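Noreo Two-Sided Table Cloth, Fringed

$20 each, ships folded

I've been selling table linens long enough to have favorites I probably shouldn't admit to, and this is one of them. It's a small cloth with a printed face, all leaves and flowers, and a plain cream back, and the edges are left frayed. I ordered a short run the first time and kept two for my own kitchen, so you can tell how seriously I take stock control.

You can use it as a napkin if you like a generous napkin. Mostly I don't. I use mine as a bread wrap, as a little mat under a bowl of lemons, and once (in a hurry) as the wrapping on a birthday present for my brother-in-law, who kept the cloth and lost the present. It's that size of thing! Big enough to fold over on itself and still have something to look at, small enough that it doesn't take over the table.

What I like is how it sits with other stuff. I have a weakness for blue on the table, the really deep kind, and for off-white pieces with some small drawing on them, and those are the colors I try everything against before it goes up in the shop. If a cloth fights with my blues, it goes back to the supplier.

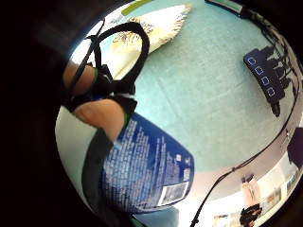
Deep blue and off-white. The long leaf-shaped piece has a little brown sketch near the middle.

Now, the fringe. I get more questions on the fringe than on anything else, so let me go through it. It's meant to be there. The edges aren't hemmed, and a thread or two will come away in the first couple of washes, usually at the corners. Snip them, don't pull them. I pulled one on my first cloth and got a run halfway along the side, and I've only got myself to blame for that. After a few washes it settles down and goes softer, and I think it looks better then than it does new.

If you really can't live with a loose edge, run a line of stitching just inside it in a matching thread. Jérémie Ferrand did this for a customer of ours and it came out very neat, though I'd still rather have mine shaggy.

Care: cool wash, with darker colors the first time, and please go easy on the softener. Hang it up or lay it flat. I iron it from the cream side while it's still a bit damp, and if I've left it too late I wet my hand and flick water at it like my grandmother did. No tumble dryer, or at most 30 minutes on low, and even then the fringe will tangle and you'll be sitting there combing it out with a fork. (A fork does work, by the way.)

As for what goes underneath, bare wood is lovely, white is fine, gray is a little sleepy. My pick is a round cover in a muted teal green. The print is warm and the teal is cool and they get along without matching, and the cream back gives you a break between the two. We carry a round cover in that sort of shade from Histbridge, listed separately, and a lot of people end up buying the pair. 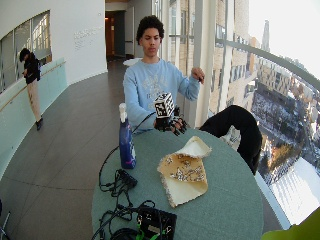 On teal green with the tall dark blue bottle, one corner of the cloth curled up to show the cream.

Folding is half the fun with a two-sided cloth. A square fold is the easy one and shows mostly print. For something looser, bring one corner over so you get a rough triangle, then turn the top flap back on itself and leave it. Don't press it down. The flap wants to stand up a bit, and that's when you see both sides at once, with the fringe running down the edge. It takes ten seconds and looks like you fussed.

I'd stay away from rings and clips with this one. They squash the fringe and hide the print, and then you may as well have bought a plain napkin.

A word about color, as I'd hate for anyone to be let down. The printed side moves around with the light. I've seen it look mustard at one end of the day and closer to tan at the other, on the same table. If you're trying to match it exactly to a chair cushion, write to me first and I'll drop a snippet in the mail. If you just want something warm with a bit of pattern to it, you'll be fine.
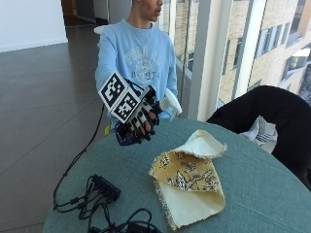 Ingrid Achterberg: I bought one for bread and went back for more the same week. The turned-back flap is how I do it too, but I put the flap at the bottom so crumbs fall in it. Mine did shed at the corners on the first wash, then stopped. Would love it in a longer size for a sideboard!

A longer size is on my wish list too, Ingrid. I've asked. The answer so far is a very polite maybe, and I'll put a note on this page if it turns into a yes.

Ordering is simple: pick how many, pick plain or gift wrap, and leave a note if you want them folded print side out. Otherwise they leave here cream side out, which keeps the print clean on the way. Orders in before noon go out that afternoon. Returns are fine if it hasn't been washed, and if the fringe shows up looking wild, give it a shake before you write to me. Most of the time that's all it needs.

The next batch is due in April. I don't do a waiting list, I just put them up when the box arrives.

706 shares
1 comment

Related items
Histbridge Round Table Cover, Muted Teal
Irneo Bread Basket, Small
Zacharopoulos Olive Dish
Noreo Plain Cream Napkin
Irneo Linen Spray, Unscented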